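Immont Beer Fest ticket price??

hopvole
Anyone else see the new price for Immont? $164 for the weekend pass. They say they're capping it at 3,000 people, but they said that last September too and the line for the Plinik tent went out to the parking lot.

krausen_kate
The cap was real last year. The tent layout was the problem. I'm going.

hopvole
Real according to who? The organizers?
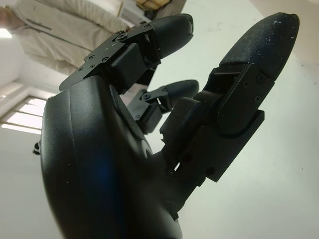
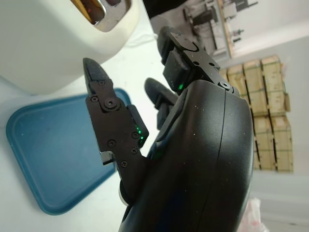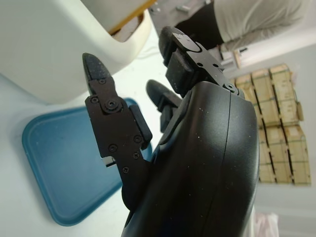

Anyway, look at the brewery list before you pay. Irkska is on it again, and last time they poured one keg of the smoked lager and packed up by 3 p.m. "Special release" means whatever they want it to mean.

maltbin702
Hajdu is bringing a barrel-aged porter, 592 bottles total. That's worth something.

hopvole
592 bottles for 3,000 people. Do the math.

maltbin702
It's poured in two-ounce samples, not handed out by the bottle. You did read the page?

P. Kalogeropoulos
I worked the gate last year. We did turn people away once it was full — I can't speak for what happened at Plinik. Single-day tickets are supposed to go up next week, no price yet.

krausen_kate
Thanks Panagiotis. Single day would suit me better.

hopvole
I'll wait and see what they charge for it. Not holding my breath.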